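Flovcombe Open qualifying - anyone buying the new format?

baselineben
So qualifying is now best of three instead of best of five. The organizers say it keeps the day on schedule. Maybe. I watched two seeds go out before they'd worked out the other guy's serve.
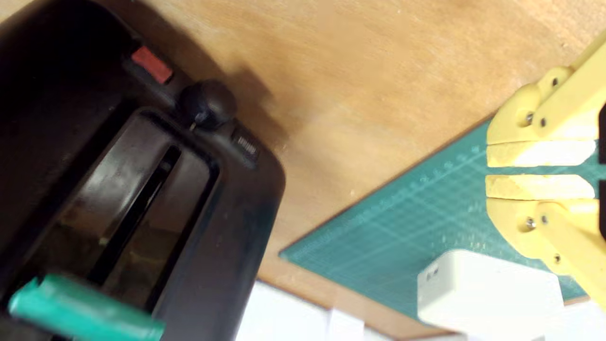
And the entry fee is still 70 bucks, for what could be two games and a long drive home.

chopblock_75
Seeds lost in best of five last November too. Angelovski was rated 1436 and got beaten fair and square.

baselineben
One match doesn't prove much. Show me a full draw - both formats - and I'll listen.
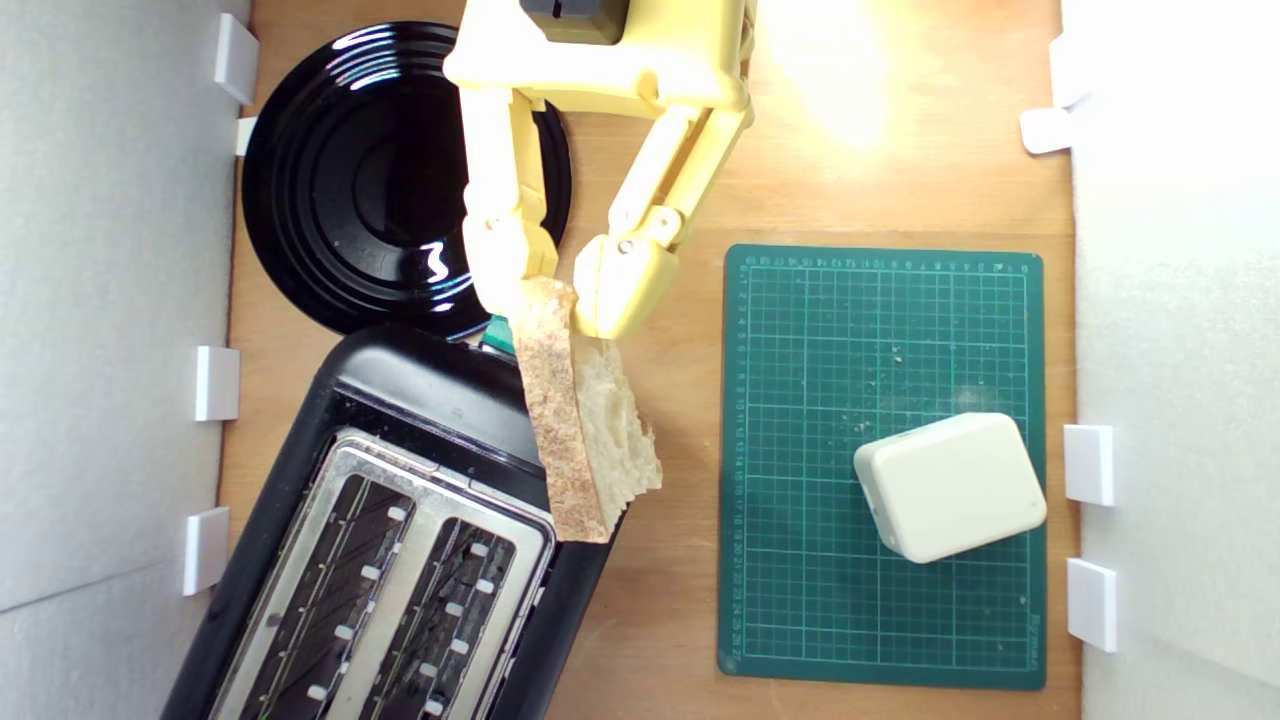
Khoa Kim
I played Emen on Saturday and liked the short matches. You have to start sharp. My complaint is the single warm-up table.

chopblock_75
Agree on the table. Still don't see how five games fixes a bad serve return.

baselineben
Didn't say it would. I'm skipping the next one unless the fee drops.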